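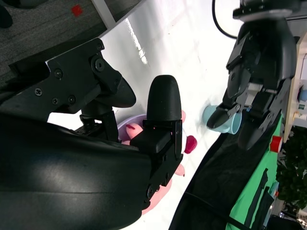
Hjørdis Rønning wrote in to ask when one of these will be able to clear up after her kids without being watched the whole time, and whether she should hold off on buying more storage bins. Buy the bins. Other questions we get a lot are answered underneath.

Can a robot put toys away yet?
Some can, on a good day, with toys they have practiced on. A soft pink toy is a kind thing to hand a gripper because it squashes a little and forgives a bad aim. A light blue cup lying on its side is less kind. It rolls, and the handle may be anywhere.

Why do they need two arms?
For the same reason you do. One holds the bowl and the other puts things in it. Getting the two to agree on whose turn it is takes up most of our March calendar every year.

How fast are they?
Our Idovik test setup took 79 seconds to clear a table of 13 items. Ekkachai Suwannarat did it in 16 and had time to complain about the coffee.

How often does it work?
In the last round at Heldale, 90 tries in 100 ended with the item where it belonged. That sounds fine until you picture the other ten on your kitchen floor.

What about laundry?
Towels, slowly. Fitted sheets, no. We can't fold them either, so we don't feel we can press the point.

Is it any better in a shop or a factory?
Much better. Parts show up in the same place, facing the same way, and no one has left a sock on them. The Vometon line packs boxes all night and has never been asked to find the missing puzzle piece.

Will it break my dishes?
Start with plastic.

Can I buy one?
You can join the Ulloa waiting list. It's free, and so far all it has delivered is a newsletter.

Do I have to tidy up before the robot tidies up?
A bit, yes. Get the cables off the floor and keep the cat in another room.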